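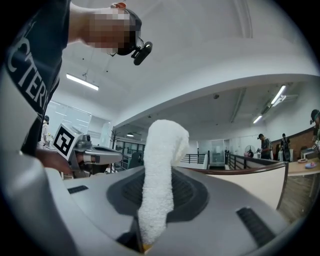
The Town That Came Ninth

Every spring the regional business weekly prints its ranking of local economies, and every spring the people of Hevham buy more copies than they would care to admit. For years the town sat near the bottom of the table, keeping company with places whose main export was young people. Then, in the latest edition, it came ninth out of 30. The town hall hung a banner. The bakery iced a cake with a large 9 on it and sold it by the slice, at a price that suggested the prosperity was already here.

What happened in Hevham depends on whom you ask. The mayor's office credits the mayor. The chamber of commerce credits the chamber of commerce. The weekly credits six indicators, which it adds up, weights and divides in a box at the back of the magazine, in type so small that it may be a seventh indicator, measuring eyesight.

The indicators themselves are sensible enough: output per head, unemployment, average wage, exports, public debt and new business registrations. Hevham did respectably on the first three and badly on the fourth. Its debt is low, mostly on account of nobody having been willing to lend it anything. But on new registrations it ran away with the field, and there lies a story.

Two years ago the council cut the registration fee to almost nothing and moved the whole procedure to a single counter on the ground floor. You bring one form and one piece of identification, and you leave a company. Accountants in Fleltard, the larger and grander city down the valley, noticed within a month. So did their clients. A good many of Hevham's new firms share an address above the old post office, where the stairwell has more mailboxes than steps.

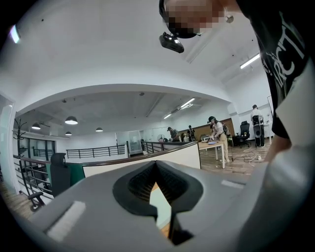

Open-plan and well lit: the new economy likes a big room.

It would be unfair to say the boom is all mailboxes. Dunstan, which makes hinges and has done so through three currencies, took on 80 people last year and has opened a second shift that starts at an hour the bus company has yet to acknowledge. Workers walk in from the edge of town in the dark, past the banner. The company's own view of the ranking, delivered by a man at the gate who was eating a sandwich, is that hinges are hinges.

Then there is Zanance, which handles invoices for other companies and is the sort of employer that ministers like to be photographed near. It arrived with a tax holiday and a promise to stay at least as long as the tax holiday. Starting pay is well above the local average, and the effect on rents has been prompt. A two-room apartment by the station now costs what a three-room one did before, and the third room has not been seen since.

Wages are the part of the table that deserves a slower read. The average in Hevham rose handsomely, but an average is a sociable number and will go wherever the richest guest takes it. At the covered market, stallholders say customers are buying the same things as before, in slightly smaller bags. A woman selling peppers had heard of the ranking and wanted to know whether it came with money. It does not. 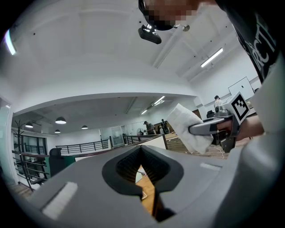
Photo: staff photographer

Fleltard, meanwhile, dropped a place and took it badly. Its economic development office put out a statement in October disputing the weights, the source data and, in a footnote, the font. The city produces more in a week than Hevham does in a season, and it feels that this ought to count for something. The weekly replied that it does count, under output, but that the table also rewards improvement, and it is hard to improve much when you already have the airport.

There is a serious argument under the sulking. Growth looks splendid from a low base. If a town with one crane puts up another, its construction figures double; if Fleltard puts up another, the neighbors complain about the view. Economists who work with small-area data tend to look at several years together before getting excited, and they rarely bake.

Hevham's next test comes when the tax holiday runs out. The council says talks with Zanance are going well, in the tone people use about a tooth. Dunstan has asked again about an earlier bus. The bus company is studying the matter, and the first departure is still at 6:40, by which time the second shift's hinges are already in boxes.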